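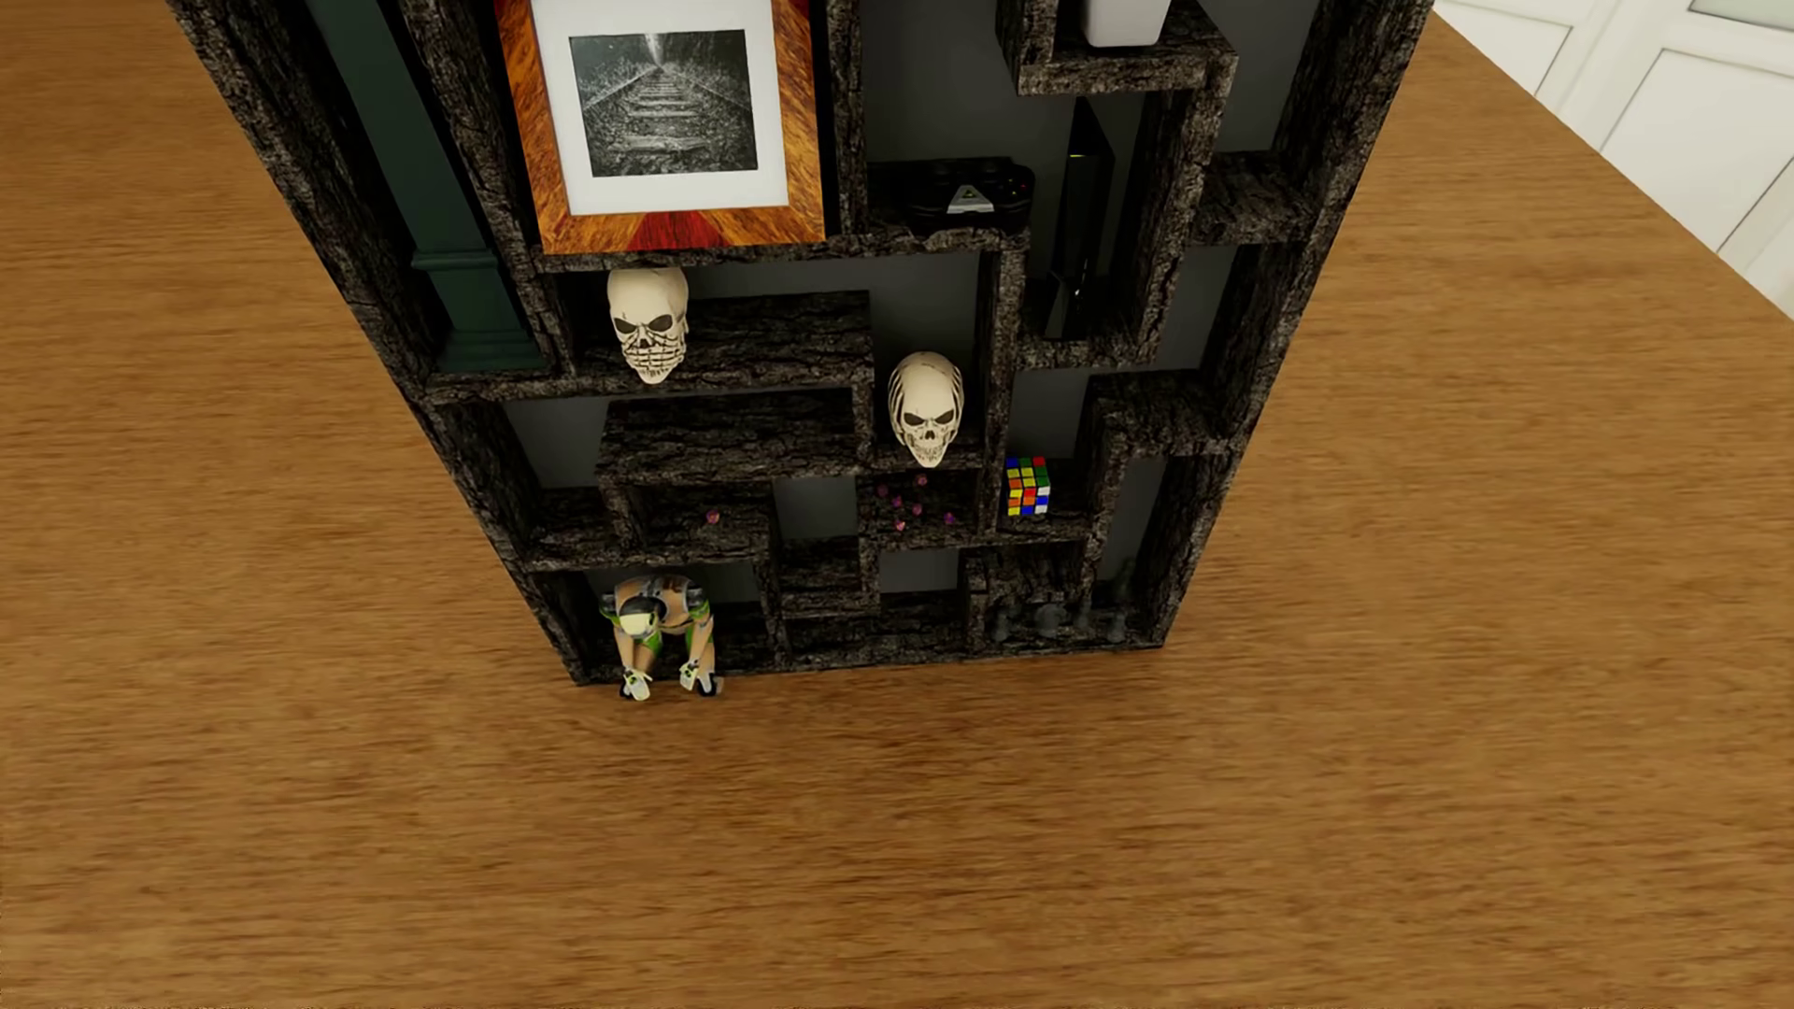

Tetier Sound Pack for Justby

Version 6
Updated 5 Mar 2020
Download size: 85 MB
License: personal use, streaming and video allowed

Tetier replaces the default sound effects in the building game Justby. It changes footsteps, tools, doors, weather, water, animals and menu clicks. It does not change any textures, models or game rules, so it can be used on any server that lets players run their own sound files.

The pack has 389 sound files. Most of them are short effects under two seconds. The rest are background loops for caves, open land, forests and rain. The default game repeats the same footstep on most surfaces, and after a few hours of building it gets tiring. Tetier gives each surface its own set and picks from it at random.

What is in the download

The full pack as one archive
A quiet version with softer thunder and no cave loops
A text file listing every sound and what it replaces
A blank settings file, in case you want to start over

Both versions use the same file names. You can swap one for the other without losing your volume settings.

Surfaces and footsteps

The pack covers 22 surface types. Gravel, sand and dry leaves are the ones people notice first. Walking, running and landing have separate sounds. Sneaking uses the walking set at a lower volume, which is how the game handles it and can't be changed from inside a sound pack.

Stairs use the sound of the material they are made from. Carpets muffle whatever is under them. If you have added new blocks through a mod, they will play the sound of the closest material the mod author chose. If the mod brings its own sounds, those are left alone.

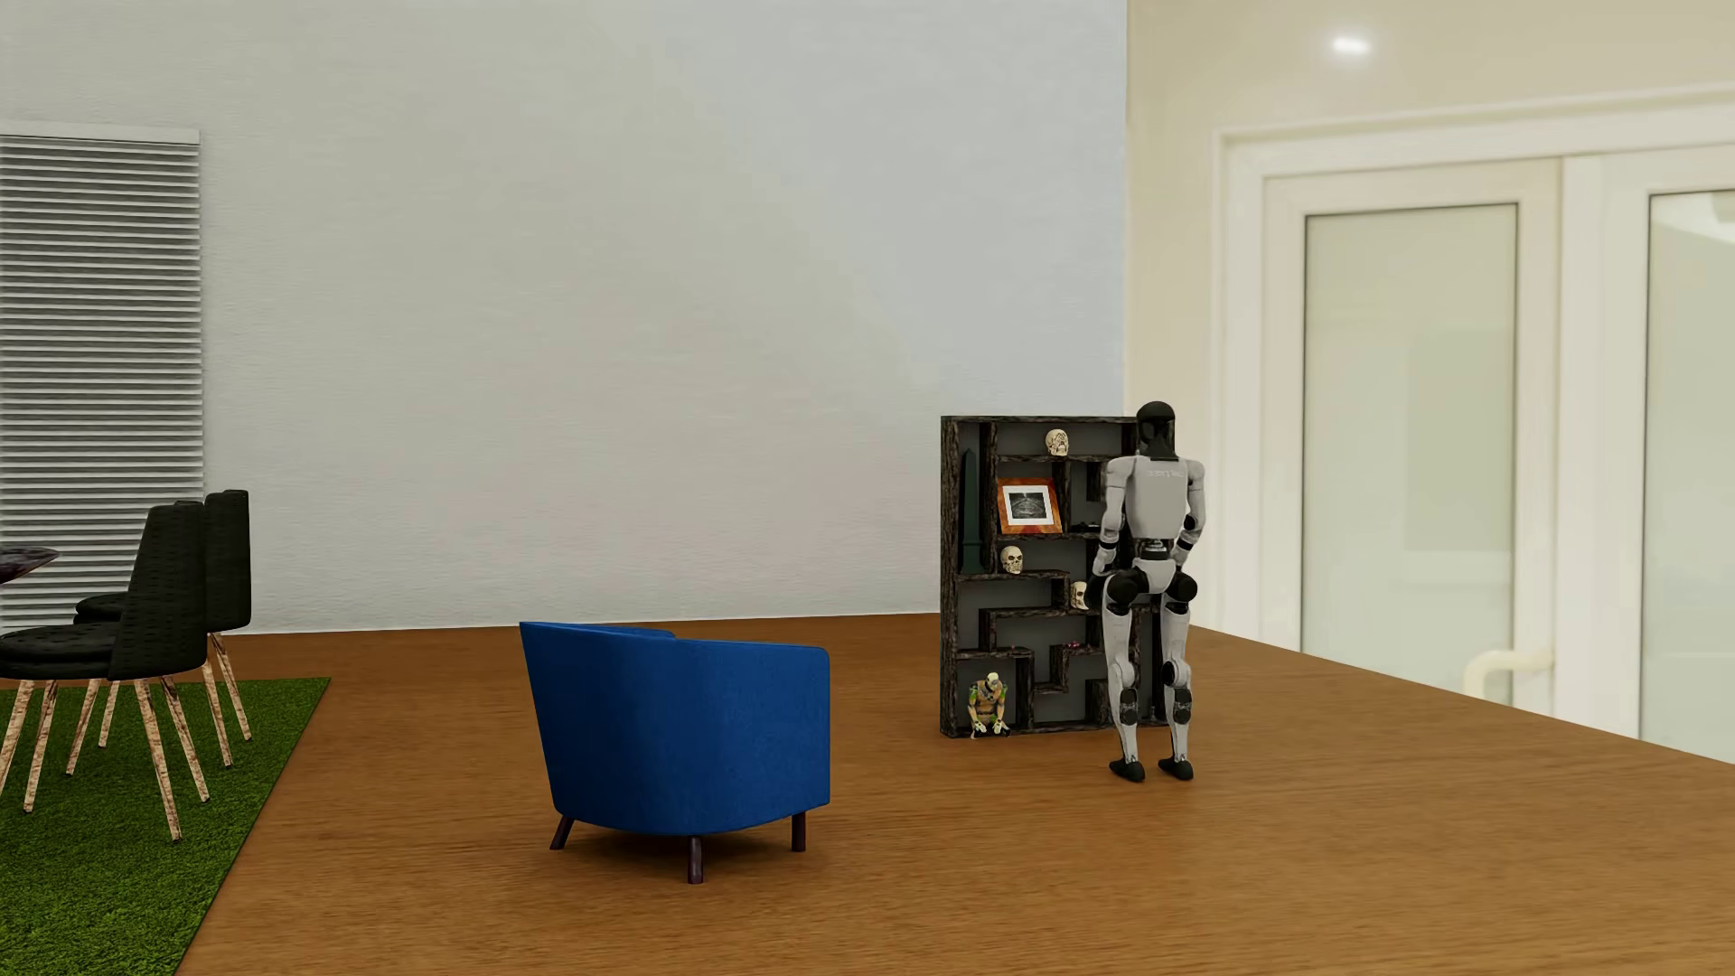

Doors, hatches and chests were redone for this version. The old chest sound was too loud next to everything else, and players who sort a lot of items asked for something shorter. The new one is less than half the length. Metal doors now have a separate closing sound – before, they used the opening sound played a second time.

Weather and background

Rain is heard differently under a roof. Light rain and heavy rain have their own loops, and the game fades between them. Thunder comes in near and far versions. In the quiet version only the far thunder is used.

Cave loops start once you are well below ground and there is no daylight close by. They are low and slow, with a drip now and then. Some players find them hard to listen to for a long time. You can turn them down under Background in the sound menu, or install the quiet version.

Requirements

You need a current copy of Justby on a desktop computer. The pack does not work on phones or consoles. Any sound card or headset will do. The pack needs very little memory, but loading the game may take a few seconds longer the first time.

Using Tetier with the Jivo launcher is the easiest way. It also works without a launcher.

How to install with Jivo

Open Jivo and go to the Packs tab. Choose Add From File and pick the archive you downloaded. Do not unpack it first. Move Tetier to the top of the list, then start the game. If another sound pack sits above it, that pack will be used wherever the two overlap.

How to install by hand

Close the game. Open the game folder and find the folder named packs. Copy the archive into it. Start the game, open Settings, then Sound, then Packs, and switch Tetier on. The game will ask to reload. If you are updating from an older version, delete the old archive before you copy the new one.

Known problems

Sounds may cut out when many animals are close together. The game can only play a limited number of effects at once. Raising the channel setting in the sound menu helps.

The boat sound sometimes keeps playing after you get out. Getting back in and out stops it. A fix is planned for June.

On older worlds, a few surfaces may stay silent until you leave the area and come back.

Price and use

The standard pack is free. The Nechyporuk Edition is a paid add-on with longer background loops and up to four variations of each door and tool sound. It needs the standard pack installed and should be placed above it in the list.

You may use either one in videos and streams, including paid ones. Please do not upload the files to other sites or put them in your own pack. Server owners can link to this page.

To report a missing or wrong sound, use the contact form and include your game version, the surface or item, and whether any mods were running.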